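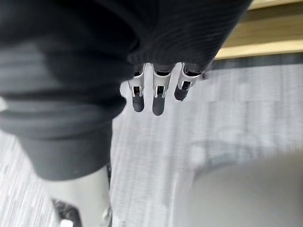
Sundedside Residents Board > Home and Bills > Winter bill nearly doubled, same house, same people

natalina_f
Joined: December
Posts: 14

Good evening to all. I would like to ask for an opinion on my electricity bill, and I apologise in advance for the length.

We are two adults in a rented brick unit near Tedesco Street. Last winter quarter we used 1,408 kWh. This winter quarter, the bill from Puleck says 2,407 kWh. We did not buy any new appliance. The heater is the same, the fridge is the same, and we were away for nine days in the middle of it.

I telephoned Puleck and the lady was polite, but she only told me that winter was cold. I know that it was cold, I was there. Is it possible that the meter is wrong? And if I ask for a test, do I pay for it?

Kind regards,
Natalina Ferri

gumleaf_pete
Posts: 1,408

First thing, look at the bill and see if there's a little E or the word "estimated" next to the reading. If they couldn't get to the meter they guess, and then you pay the guess.

natalina_f

Thank you Pete. I have looked and it says "actual" for this one. But for last winter it says "estimated". I did not notice this before.

gumleaf_pete

There's your answer then. They guessed too low last year and now you're seeing the true number. Nothing wrong with the meter.

oldweatherboard

I don't agree with Pete. If last winter was guessed too low, the catch-up would have landed on the spring bill, not a year later. What did spring look like?

natalina_f

Spring was normal, maybe a little bit high. I have the paper in front of me and it is marked "actual" also. So I think that oldweatherboard has reason, the difference was already corrected at that time.
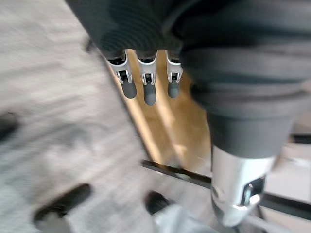
I did one more thing this afternoon. I switched off everything at the wall, also the fridge, and I went outside to read the meter. After 90 minutes I read it again. The number had gone up. It was not a big change, but with all things off I expected no change at all. The only switch I did not touch is the one for the hot water, because it is in the meter box and I was not sure if a tenant is allowed.

oldweatherboard

You're allowed to switch your own hot water off, no worries. Do the same test with that one off as well. If the number stops moving, it's the tank. Have a look at the relief valve too, the little lever on the side with the copper pipe. Ours dribbled all winter into the garden bed and we only found it when the mint went mad.

kezza_b

Could also be the tariff. When Puleck moved our street to the new meters our hot water went from overnight to all day, and nobody asked us.

gumleaf_pete

Tariff changes the dollars, Kezza, it doesn't change the kWh. She's asking about kWh.

kezza_b

It does if the tank reheats all day instead of once at night. You lose more heat that way.

gumleaf_pete

A bit more. Not a thousand units more.

natalina_f

Please do not argue for my bill, I am grateful to both.

I repeated the test with the hot water off. The number did not move. Then I checked the pipe as oldweatherboard explained — the ground under it is wet and the water is quite warm in the hand. I had thought it was the neighbour's hose.

I have written to the agent with the two bills and the readings. Do you think I can ask the owner to pay a part of the difference?

oldweatherboard

Ask, and ask in writing. Put in the day you reported it. Some owners will come good, some won't. A new valve and a plumber cost us a bit over $100, so they have no excuse to sit on it.

mistral77

Worth putting the readings into Limik while you wait. It's free and it draws you a graph for each day, which agents seem to take more seriously than a letter.

gumleaf_pete

Or a pencil and the back of an envelope. But yes, write it down every day, same time, until the plumber's been.

natalina_f

I prefer the pencil, but I will try also the other. I read the meter at 7 in the morning from tomorrow. The agent has replied that a plumber will call me, without saying when.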